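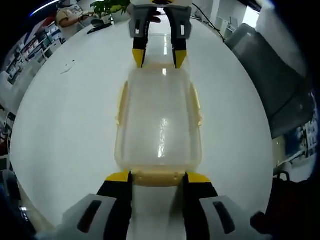
# The lunch tub page, Tisstead kitchen table

Well, you did ask for more about the tubs! Every March I go through the whole cupboard, marry up the lids with the bottoms and bring the lot to the big white table, where there's light enough to see what's what (and a bit of greenery to look at while I'm at it). I meant to write two lines, but I've grown fond of these things over the years, so do put the kettle on.

**The long one with the yellowish rim.** See-through enough that the white of the table shows faintly through it, with nice rounded corners that are a blessing when you're chasing the last of the rice round with a spoon. I do like the slight yellow tint, which puts me in mind of old piano keys, and the little bumps along the long sides give the thumbs something to find.

## A few notes for anyone sorting their own

I keep three sizes going at home: 180 ml for dips and odd halves of lemon, 300 ml for soup, and a bigger one for leftovers that I've never got round to measuring. Most came from Bakker in the high street, and a few from the Kirnell market, back when the stall was still by the bridge.

Lids go in a separate basket, standing up like records. I tried stacking them flat for a whole winter and it drove me round the bend, so upright it is, and I'd say the same to anyone with a deep drawer and a short temper.

More tubs to follow once I've been through the bottom shelf, which is mostly jam jars at the moment.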